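1/ Several of you have asked how a church pianist who gets nervous playing the offertory ended up making a record of evening psalms, so I'm going to try and tell it properly. Get comfortable, I've never been good at the short version of anything.

2/ It started with my grandmother's psalter, which came to me in a shoebox along with her reading glasses and a great many rubber bands. She'd written little tunes in the margins. Just the melody, no chords, in pencil so faint I had to hold the page up to the window to follow it.

3/ She played for a small congregation in Jedora for most of her life, and I think when the hymnal didn't have what she wanted she simply made something up on the spot and wrote it down before she forgot. There's one beside Psalm 4 with "too high for Harold" next to it, and she moved the whole thing down and wrote it out again underneath.

4/ The psalter has 144 pages left in it (the back cover and whatever came before it are long gone) and I went through every one of them at the kitchen table over a winter. Some of the tunes are complete. Some are four notes and a question mark, and I spent more evenings on those than I'd like to admit to my husband.
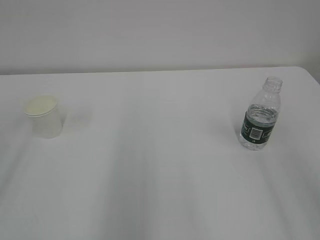 5/ I had no plan to record them. I played a couple at our evening service, without saying where they were from, and afterward a woman I'd only ever nodded to came up and asked if she could have the music for her mother's funeral. I went home and copied it out for her in ink, and while I was at it I thought, well, I might as well copy out the rest.

6/ Then along came Fathima Weerakoon! Those of you who've heard her sing will understand the exclamation mark. She was visiting friends in our town and came to that same evening service, and she stayed behind to ask about the second tune, the one for Psalm 63. She hummed it back to me, whole, after hearing it one time.

7/ Fathima has one of those voices that sounds like it's being kind to you. I played, she sang, somebody turned half the lights off on us because they thought the building was empty, and we kept going in what was left. I'd say that was the evening it became a record, although it took the two of us until spring to say so out loud.

8/ We'd both been in bands when we were younger. Hers was good. Mine played a lot of church picnics and once a boat show. What we had in common was that we both got tired of worship music that builds and builds until the drummer is standing up. There's a place for that and I've cried at it with everybody else, but at nine at night with a sick child or a worry on your mind you want something smaller.

9/ So we made ourselves a rule, which was that every song had to work with one voice and one piano in a room with the door open. If it needed a string part to hold it up, it went back in the shoebox. We broke the rule once, for a cello on Psalm 121, and I'm not sorry in the least.

10/ The recording was done at Zelten, a studio in an old feed store with the kindest upright piano I have ever put my hands on. It has a soft, slightly furry tone in the middle and the top octave is a bit like tapping on a teacup. The engineer offered to have it voiced brighter and Fathima and I both said no so quickly that he laughed.
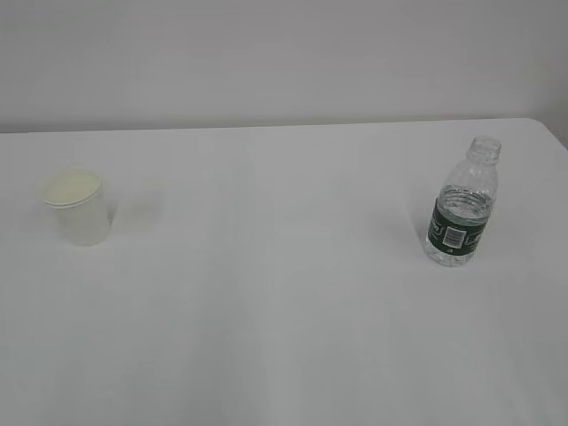
White table, cup and bottle.

11/ I should say something about nerves, because a few of you wrote to me about yours. I am a terrible one for stopping. If I hit a wrong note I stop and apologize to the room, and I've done it in the middle of weddings. On the first morning I apologized so many times that Fathima asked the engineer to leave them all in and sell it as a spoken word album.

12/ What helped was playing with the lyrics in front of me and the notes put away. I know those tunes in my hands by now. When I was reading "I will both lay me down in peace, and sleep," I was thinking about my grandmother and her bad hip and her peppermints, and I'd get to the end and find I hadn't worried about my left hand once.

13/ There are eight songs on it. We recorded more than that, and leaving some off was the nearest we came to a quarrel. Fathima wanted Psalm 88, which is as dark as they come and doesn't turn toward the light at the end the way most of them do. I thought it was too much for a bedtime record. She said some people's bedtimes are like that. It's track five.

14/ And I've changed my mind about it completely, by the way. I played the rough mixes for a friend who's had a hard couple of years, and that was the one she asked to hear over. She said it was a relief to have somebody not hurry her along.
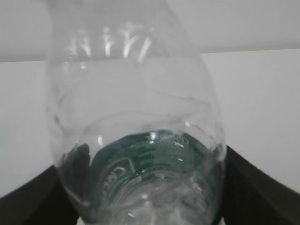 When I told Fathima this she was very gracious and only mentioned it at lunch, at supper, and again in the car.

15/ The album is called Prina. That was my grandmother's nickname as a girl, and no one left in the family can tell me where it came from. My aunt thinks it was a mispronunciation by a younger brother. My cousin thinks it was a doll. If any of you from the Jedora side know better, please write, I'd dearly love to settle it.

16/ Mridha are putting it out for us. They're a tiny label, two people and a very good mailing list, and they mostly do choral music and a bit of harp. They were the only ones we approached who listened to the whole thing before answering, and their first question was about the words to verse three of Psalm 16, so I knew we'd be all right.

17/ It comes out in August. I know that's an odd month for a quiet record, with everyone out on the porch or away at the lake, but I've always found the summer evenings long and a little lonesome, so maybe it'll suit somebody. There will be 300 CDs, and yes, I do mean CDs, because the people at my church have CD players in their kitchens and I'm not about to leave them out. You'll be able to stream it as well, and my nephew has promised to show me how.

18/ The booklet has the tunes printed in it so that you can play them yourselves. I've kept the chords simple. If you want to put them in a service, please do, and change the key if your Harold can't get up there either. All I'd ask is that you put her name by it in the bulletin, which is Edith.

19/ We're singing the whole thing through at my church the evening it's released. The sanctuary seats 171 if the back pew behaves itself. There's no ticket, there will be pie, and Fathima has agreed to take questions as long as I don't answer them all for her.

20/ Somebody asked already whether there'll be a second one. There are still those four notes and a question mark beside Psalm 139, and I was at them again last night until the dog gave up on me and went to bed. I've got as far as a fifth note. Will let you know if it keeps.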